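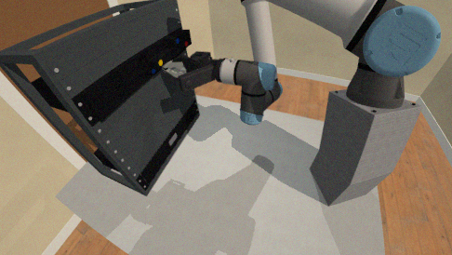
图1 机械臂与深灰色机架（仿真渲染图）

旧厂志数字化项目中期进展报告

报送：Cardoso基金项目处
执笔：Branwen Bowen
报告期：截至十二月

一、先说进度

按立项书，本期应完成厂志、车间日志和职工来信三类材料的扫描与著录。扫描完成了，著录没有。4000页纸质材料已全部成像，其中通过二次校对、可以对外开放检索的，目前只有343页。上一期简报把这一项写成“基本完成”，我当时没有参与起草，现在也不赞成这个说法。扫描只是把纸变成图像，读者在检索框里输入一个人名，仍然什么都查不到。

二、识别软件的问题

立项时选用了Ralum文字识别系统，理由是供应商演示效果好。演示用的是铅印年报，我们手里的大头却是毛笔和钢笔写的日志，还有不少蓝色复写纸的第三联。对铅印部分，Ralum的输出可以直接进入校对；对手写部分，校对员普遍反映从头录入比改错更快。供应商的答复是需要“更多样本训练”，我们送去了两批样本，新版本装上以后，我没有看出明显差别。

供应商建议加购Dramoder扩充模块。我的意见是暂不购买。对方至今没有拿出任何一份在同类手写材料上的测试结果，只给了一份宣传册。如果项目处认为值得一试，请要求对方先用我们指定的50页日志做免费测试，结果由我们自己的校对员评定。

三、年代考订

最早的一册账簿，封面题签写着1869年，立项书据此称全宗“始于1869年”，对外宣传也照用了。我对此有保留。题签的墨色和笔迹与内页不同，内页第一笔有明确纪年的记录要晚得多，中间还夹有另一种账册的散页。题签很可能是后人整理时补写的，依据是什么，目前没有找到任何说明。在纸张和装订的鉴定意见出来之前，建议所有公开材料改用“十九世纪后期”，展板上的年份也先撤下来。

同样的问题还出现在厂名沿革上。厂志说Rement纺织厂由三家作坊合并而成，职工来信里提到的却是两家，其中一家的名字在厂志里根本没有出现。厂志是建厂纪念时编的，编写者有理由把故事讲得整齐一些。著录时我们把两种说法并列，不作取舍。

四、读者使用情况

试用平台开放以来，后台显示的访问次数看起来不错。我不建议把这个数字写进年度总结。后台分不清读者和校对员，校对员每天都要登录，一次登录会产生多条记录。真正来信提问的读者不多，问得最多的是祖辈是否在厂里做过工，而职工名册恰恰是著录最慢的一类。这一点应当影响下半期的安排。

五、经费

设备和软件支出已超出分项预算，人工支出则远未用完，两者放在一起，总额看上去正常。我认为这种“正常”有误导性。钱花在了扫描仪和许可证上，校对岗位有两个月空缺。现申请将下期软件预算的一部分调整为校对人工，明细见附表。

六、下期安排

先做职工名册，再做车间日志，年报放到最后。手写材料停用自动识别，改为人工录入。每月报送一次已校页数，只报已校，不再报“已处理”，后者的口径各组理解不一，汇总起来没有意义。

原定的巡回展览，我建议推迟。目前能拿得出手、年代又说得清的材料，撑不起一个展厅。展览组的同事不同意，认为展览能带来捐赠线索，他们的书面意见一并附上，请项目处裁定。

附件：
1. 分项支出明细表
2. 手写材料识别与人工录入对照记录
3. 展览组书面意见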